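House rules, and why ours fit on one sheet

I have been meaning to write this since March, when I first tried to put our working rules for hand-held gripper sessions down on paper and ended up with a document of 84 points. Eighty-four! I was quite proud of it for a day or so. Then I watched a new starter try to read it standing up, with a coat still on, and I could see the exact moment (somewhere in the section on cables) when the eyes glazed over. So it went in the drawer, and I've been whittling away at it ever since, mostly in the evenings with a pot of tea.

What we have now is a single sheet of 20 rules, pinned up at Imura where everybody walks past it. A few of them are dull, the sort of thing any workshop would have. The ones I'm fondest of are about the grippers themselves and the things we ask people to pick up with them, which at the moment means a lot of small tubes and a lot of carrier bags.
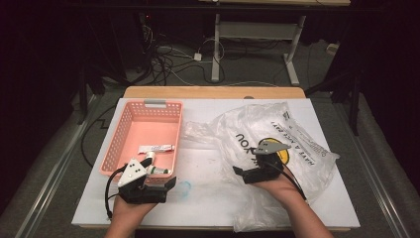 Rule one is that both hands stay on the grippers from start to finish. It sounds so obvious that I nearly left it off, but you would be amazed how strong the urge is to put one down and nudge a tube with a finger, or give the bag a helpful little tug. I do it myself! If you catch yourself, you stop, you say so out loud, and that take gets marked as spoilt. There's no telling off. I feel quite strongly about that, as a rule people are frightened of is a rule they will hide from you.

Rule two is about the marker plates. Keep your sleeves and your cables off them, and don't wipe them with whatever happens to be in your pocket. We borrowed the wording from our friends at Lund, who had put it far more politely than I had, and I only changed a word or two.

Then there is the business of cables, which took up a whole page in the old version and now gets two lines. Each cable should leave the gripper on the outer side and have enough slack for a full reach. What happens on the carpet behind the table is another matter, and I will admit the rules have not yet conquered the carpet.

Bags get a rule of their own. When I visited Stallovitz they were smoothing every bag flat before they began, and it did look lovely and tidy, but I came home on the train feeling sure it was wrong for us. A bag in somebody's kitchen is crumpled. It has folds in silly places and the printing goes every which way. So our rule says to drop it from the hand and leave it how it falls, and I have had more arguments over that one line than over the other nineteen put together.
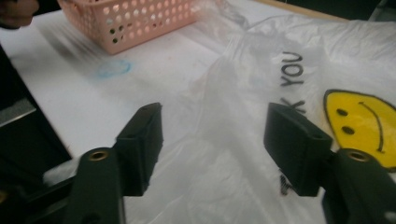 The other thing I would press on anyone writing their own list is to say what "closed" means. Fingertips meeting on a thin bit of plastic feel like almost nothing through the handle, and two people will squeeze quite differently unless you agree on it beforehand. Ours says to close gently until the plastic is held, pause for a breath, then lift. The pause was my idea and it is not universally popular, I'm told it makes people feel like they are in a yoga class.

We keep a notebook for rule changes as well, which we call Wondness for reasons that would take another whole post. It has 119 entries in it now, and plenty of them contradict each other, but I like being able to look back and see why a rule is there before I go crossing it out. The next tidy-up of the sheet is on 15th September, and I already have my eye on rule fourteen, the one about where to put your mug.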